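Home Explore Notifications Messages Lists Profile

Small shop stock accuracy, a thread. I keep inventory for Jaledance, which sells knitwear and storage out of one room. We list 466 SKUs.

1/ The system count and the shelf count drifted apart all winter. In February the mismatch was 9 percent of lines.
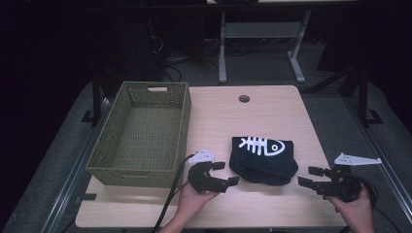
2/ Most of it came from returns. Clokent adds a unit back when the label is scanned, before anyone has graded the item.

3/ So a damaged unit shows as sellable until someone writes it off by hand.

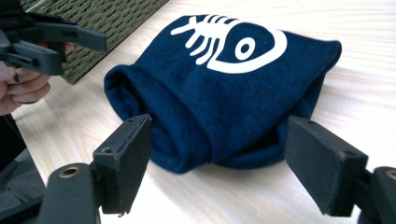 4/ I moved returns to a separate location code. Stock there can't be sold. It leaves only by a grade entry, A or C. We dropped B.

5/ Cycle counts: 30 lines each morning, picked by value and days since last count. Full counts are gone.
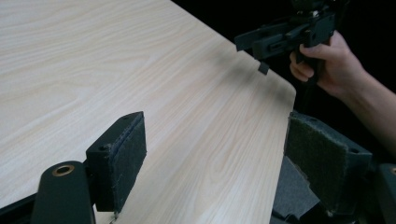 Sumeya Wako: Do you freeze orders during the morning count?

6/ No. I count at 7 a.m. and compare against a snapshot from the same minute. Sales after that don't matter.

7/ Supplier shortages are separate. Cartons of 100 from Rutard go in as received only after a piece count.
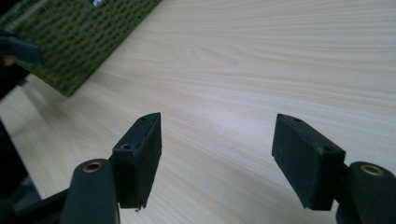
Serena Mazza asks whether weighing the cartons would do. For identical units, yes. Mixed sizes vary too much.

8/ Mismatch is now under 2 percent. Sakalauskas cartons are still unchecked.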